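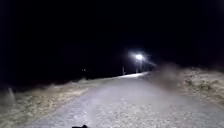 Zestix Names Fergal Hayes Chief Marketing Officer

Sunday, May 19, 2019

GRELTENSIDE: Zestix, which sells billing and scheduling software to dental and eye care offices, has named Fergal Hayes its first Chief Marketing Officer. He starts this week and will report to the chief executive.

Hayes joins from Sindeo, where he was Senior Vice President of Customer Marketing. Before that he ran the media buying group at Dolan, an agency that handles mostly health care and insurance accounts. He began his career there as an assistant planner.

In the new job, Hayes will be in charge of brand, advertising, events, the company website and customer email. He will also take over the small research team, which up to now has been part of product development. Public relations will move to him later in the year, when the current contract with an outside firm runs out.

Zestix has not had a senior marketer before. The work was split between the head of sales, who ran trade shows and print advertising, and the product group, which wrote the website and the customer newsletter. The company said the arrangement had become hard to manage as it added offices outside its home region. Sales staff in different territories were using different logos and price sheets, and two versions of the company brochure were in print at the same time.

The company has 170 employees and 2,018 customer offices under contract. Most are practices with one or two locations. Zestix said it wants to win more business from larger groups, which tend to choose their software through a formal bid and often ask for references, case studies and training plans before they will take a meeting. Producing that material will be one of the first jobs for the marketing staff.

A search for a new advertising agency is also planned. Zestix has used freelance designers and has placed its own ads in trade magazines. The company did not give a budget for the account. It said that it would consider small agencies, that experience with software was helpful but not required, and that it expected to hear pitches during the summer. Dolan may take part if it chooses to, and Hayes will not score its bid.

At Sindeo, Hayes was responsible for keeping existing customers. He set up a program that put new accounts through a series of calls and short training sessions in their first months, and he moved a large part of the advertising budget into it. He also closed the company's printed magazine, which had a circulation of 2,000, and replaced it with a monthly email. Sindeo has not named a successor. His duties there are being shared by the regional marketing directors for the time being.

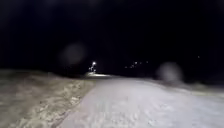 Hayes said the first thing he planned to do at Zestix was sit in on support calls, and that he would not be changing the name, the logo or the website before the fall. Customers had been asked to learn a new version of the software this year, he said, and that was enough change for one spring. He added that he had spoken with the sales managers before taking the job and that they had asked him for one price sheet and one brochure, in that order.

Four open positions in marketing will be posted over the next few weeks. They are a content writer, an events manager, a designer and an analyst. The events manager and the designer will be based in Greltenside. The other two can work from any of the company's offices. Current employees may apply for all four, and the members of the sales department who now run trade shows have been told they can move across with their present pay and title.

The head of sales stays in his position and keeps responsibility for the territories and for partner agreements. He and Hayes will share the budget for customer meetings through the end of the year.

Zestix is privately held and does not publish its revenue. It raised money from its existing investors last year to pay for new offices and for the rewrite of its scheduling product, which went out to customers in the winter. The older version will be supported until next May.

Agencies that want to be considered for the advertising account should write to the marketing department at the Greltenside office. Phone inquiries are not being taken.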